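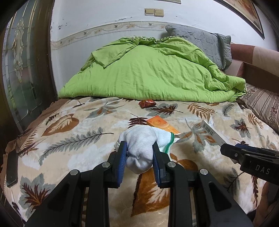 Abdelkrim Soliman writes that he washed his Macapagal bedspread at 40 degrees, as the label allows, and found that the pile on one half had flattened by the time it came off the line. He asks whether the fault lies with the product or with his machine. His letter reached us while this review was in preparation, and it raises a matter the manufacturer's literature does not address.

Product review: Macapagal plush bedspread, queen size
Reviewed for the Fimudari Household Textiles Service by Leonora Sarmiento
Published 2021-08-28

The Macapagal is a polyester plush bedspread supplied to Australian retailers by Bondier. It is intended for use over a doona in the cooler months, or by itself in milder regions. The Service purchased two at full retail price and placed them in occupied households from the beginning of winter.

Washing
Mr Soliman's experience was partly reproduced. At 40 degrees on a standard cycle with a spin of 600 revolutions, the colours held and no shrinkage could be measured. The pile flattened wherever the fabric had been folded over the clothesline while wet. Brushing with a soft clothes brush restored most of it. When the bedspread was dried flat over two airers, the marks did not appear. The care label says only "line dry", and the Service considers this inadequate. A front loader of less than eight kilograms capacity is too small for the queen size.

Lint and pilling
Lint was heavy in the first wash and light thereafter. Dark socks and school jumpers should be kept out of the same load until the second wash has been completed. Minor pilling developed at the foot of one bedspread, where a kelpie sleeps.

Warmth and comfort
Both households reported that the Macapagal was warm enough over a light cotton doona. Mylene Lagman, who coordinated the home trial, recorded one complaint of static on dry mornings. The backing is smooth and tends to slide from a high mattress overnight. The comparable Zetby bedspread has a brushed backing and stayed in place better, although it took considerably longer to dry.

Construction
Hems are double stitched and the corners are square. One bedspread arrived with a loose thread of some length along the side seam, which was trimmed and has not run further.

Availability and assessment
The bedspread is sold in queen and king sizes. Bondier has advised that a revised care label will accompany stock delivered from November. The Macapagal is recommended for households with a large washing machine and room to dry it flat. Those relying on a clothesline should consider the Zetby. Mr Soliman has been sent the brushing instructions, and enquiries about the test method may be directed to Kenneth Sison at the Service, quoting report 332.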